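Folding umbrellas in a small drawer unit — does this ever work?
Storage & Tidying > Small Items
Posted 11/17/20 by drywall_and_doubts

Every tidying article says to give compact umbrellas a drawer of their own. I have my doubts. We ended up with a pile of them, mostly in matching colors, and they used to live in a heap by the door. Now they're supposed to go in a little white unit with brown pulls. I don't believe a drawer that shallow was meant for anything thicker than envelopes, and the straps seem made to catch on things. The white is already scuffed too.
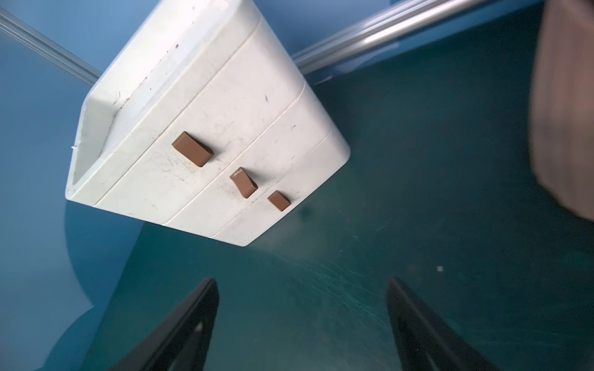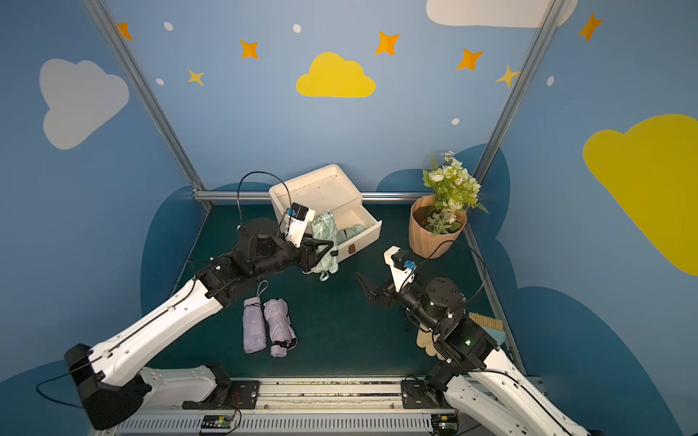
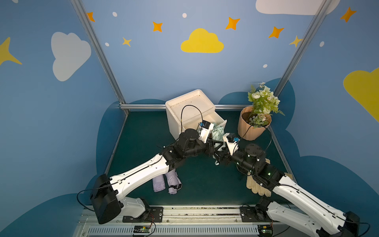
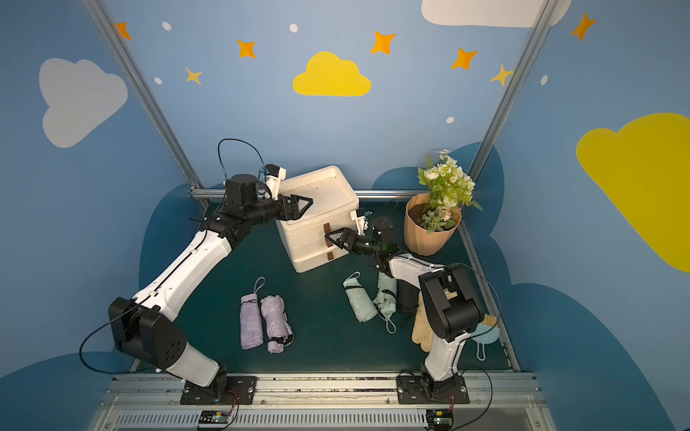
My other half wants to buy a second unit, the Vumusano one with the deeper drawers. I looked it up and found 1,878 reviews, nearly all of them glowing, which makes me more suspicious. Has anyone kept umbrellas in drawers for longer than a month? And do you sort by color or just shove them in?

Zolden
Had mine in drawers since August. Works fine if you roll the strap around the umbrella and fasten it before it goes in. Lay them flat, all pointing the same way. Sorting by color only helps if each person has a color, otherwise skip it. I wouldn't buy anything until you've tried one drawer with two umbrellas and no more. And never put one away damp. I did that once and the whole drawer smelled like a pond for 17 days.

forport_attic
just get a hook

Hettiarachchi
Hooks are fine until a coat goes over them, and then you're digging again. I'm not sold on drawers either. Light plastic and foam units tip when you yank the front, so hold the top with your other hand or put something heavy in the bottom. As for those reviews, I'd read the worst 200 and ignore the rest — most people post the day the box arrives. Measure your fattest umbrella with the strap done up, then measure the inside of the drawer, front to back as well as height.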